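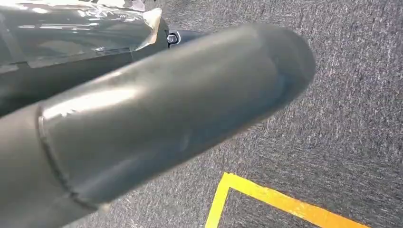 The word "repeatable" is losing its meaning in manipulation research, and the papers that use it most are doing the most damage. I've refereed enough of this year's batch to recognise the pattern. A policy is trained on demonstrations, it is run a number of times, a success rate goes into a table, and the text says the behaviour is repeatable across trials. What is almost never reported is where the robot was standing, where the object was standing, and who decided that both were close enough to where they had been the day before.

My argument is narrow. A success rate without a stated distribution of start poses is not a measurement of a policy. It is a measurement of a policy and an operator together, and the operator can't be published.

Consider the Chowdhury protocol, which our lab adopted in October and which I have come to defend against colleagues who consider it tedious. It requires that every region in which a pose may be varied be marked on the floor, that the marks stay down for the whole study, and that every trial begin with a pose drawn from a list generated beforehand. The person running the trial doesn't choose. If the drawn pose is awkward, the trial is run awkwardly. If the arm can't reach, the trial is logged as a failure and counted.

The last rule is the one that people object to. They say that an unreachable pose tells us nothing about the learned behaviour, only about the kinematics. I accept the premise and reject the conclusion. A policy that is handed a bad base position by its own navigation stack will fail for the same reason, and the end user won't care which module was to blame. 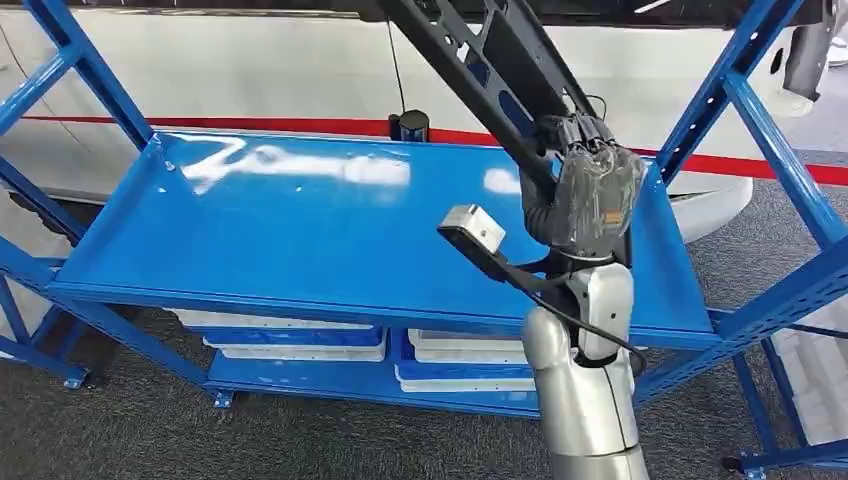 Does a marked floor make the results harder to generalise?

Marking the floor limits what you may claim, and that is its purpose. A study carried out inside a declared region supports statements about that region. Results from an undeclared region have the same limit, only the reader can't see where it lies. Generalisation has to be tested by declaring a second region and running the same list length there, with the policy frozen.

We did this with the Hiltus baseline, a plain behaviour-cloning network with wrist and head cameras as input. With operator-chosen starts it succeeded in 80 per cent of trials. With drawn starts from the same nominal area it succeeded in 60. The network weights were identical. The objects were identical. The twenty-point difference was, as far as we could establish, the accumulated effect of sensible people placing things where they looked right.

I want to be careful with that figure. It came from 140 trials per condition on one task family, shelf picking, with one arm. I wouldn't expect the gap to be the same size elsewhere, and for a well-fixtured assembly task it may vanish. But the direction is hard to argue with. Operators learn what the policy likes. They learn it within a morning, they don't notice that they have learned it, and instructions to "vary the pose" don't remove the effect. We tried instructions first.

There is a second effect, less discussed, which runs through the wrist camera. Floor texture, tape and parts of the robot itself enter the close view at certain arm angles, and a network trained on enough of it can use any of them as a cue. If a tape corner is always at the same bearing when the arm begins its approach, the corner becomes a landmark. A reviewer of our first draft raised this as an argument against marking anything. It is a fair point, and our answer was an ablation: the Vuvel variant of the network masks the lower part of the wrist image during training. Masked and unmasked versions differed by 2 percentage points on drawn starts, which is inside the noise for that number of trials. On operator-chosen starts the unmasked version was clearly ahead. My reading is that the visual shortcut pays only while the operator keeps the geometry constant, so the two effects should be treated together. 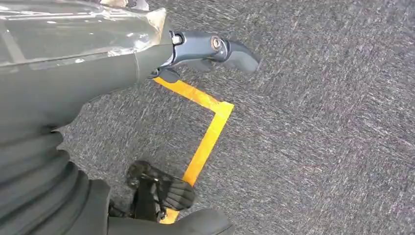

Truser's group, in their response to our workshop paper, argued that drawn starts merely replace one bias with another, the list being uniform over a rectangle while real deployments are not uniform over anything. They would have us sample from logged field poses instead. I agree with them where field logs exist. For most academic tasks they don't, and a uniform list has one advantage that an operator's judgement lacks: it can be printed in an appendix and drawn again by somebody who dislikes your conclusion.

Cost is the more serious objection. Drawn starts slow a session down. The base has to be driven to a pose that may be inconvenient, checked against the marks, and driven back out. A group with one robot and a conference deadline will feel that. I have no remedy to offer beyond the observation that a smaller honest table is worth more to me as a reader than a large one I can't interpret. If the choice is between fewer trials from a list and many from an operator, I would take the list, report the wider interval, and say so in the abstract.

What would I ask of authors, then? Very little equipment is involved. Tape is cheap. A random seed is free. The expensive part is agreeing in advance that the numbers will probably go down, and getting a supervisor to agree as well – I have watched that conversation fail more than once.

Reviewers could help by asking a single question of every manuscript: how was the start pose of each trial selected? If the answer is "manually, within the workspace", the success rate should be described as operator-assisted. I don't intend this as an insult. Operator-assisted results are useful for debugging, for demonstrations, and for deciding whether a line of work is worth pursuing. They should carry their own label so that nobody subtracts one from the other and calls the difference an improvement.
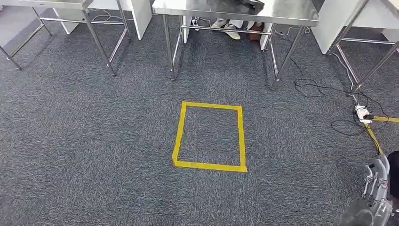

What should go in the appendix

The dimensions of the marked region and its position relative to the fixture. The seed and the full list, including poses that turned out to be unreachable. The tolerance within which a pose was accepted, and how it was checked. Any trial that was restarted, with the reason. The number of different people who ran trials, because a list drawn by one person and executed by another behaves a little better than a list drawn and executed by the same one, even when both are scrupulous.

I would add lighting, but I can't yet show that it matters at the scale we work on. We are running that comparison now and the early sessions are inconclusive. When there is a result I will publish the list along with it.

Filed under: Robotics, Methods, Opinion
Shares: 60
3 comments

benchnotes
We went to drawn starts last year and lost more than you did. Ours was drawer opening. The failures were nearly all at one edge of the region, so the average hid the useful part. I'd ask for a plot of outcome against pose as well as the list.

k_marlow
Logging unreachable poses as failures still bothers me. Couldn't you report both figures? One line with them in, one with them out. It would take no extra lab time.

tolerance stack
How tight was your acceptance tolerance? If you're eyeballing the base against tape, I suspect the operator gets back in through that door.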